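### 3.2 Soft objects

Plush toys make up 37 of the 255 items in the Sinholm set. They are hard to describe by size because the fur hides the body and the outline changes with the way the toy is lying. We treat the lavender toy as our main case. It has a small fabric tag sewn on the body, and we left the tag in place.
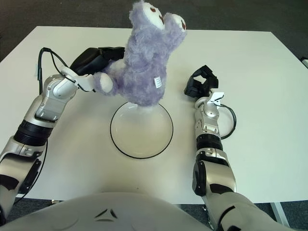
### 3.3 Start positions

Each trial pairs the toy with a round piece that has a thin black rim. The white table was not covered. We recorded two start positions, lying down and upright.

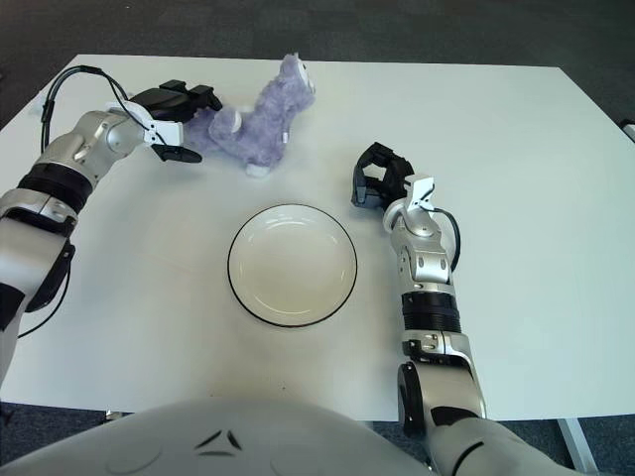

**Figure 4.** Toy lying near the far edge of the table, with the empty round piece closer to the front.

Height was read from the table to the highest point of the toy, ears included. In the upright position the ears add a good deal to this value.

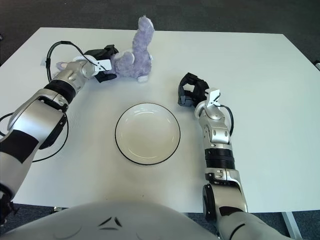

**Figure 5.** Toy upright, slightly left of center, ears pointing up.

A placement was scored as complete if the base of the toy overlapped the round piece.
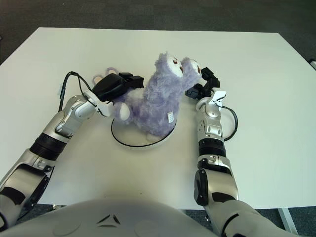
Fur hanging past the rim was ignored. The direction of the head was noted separately and had no effect on the score.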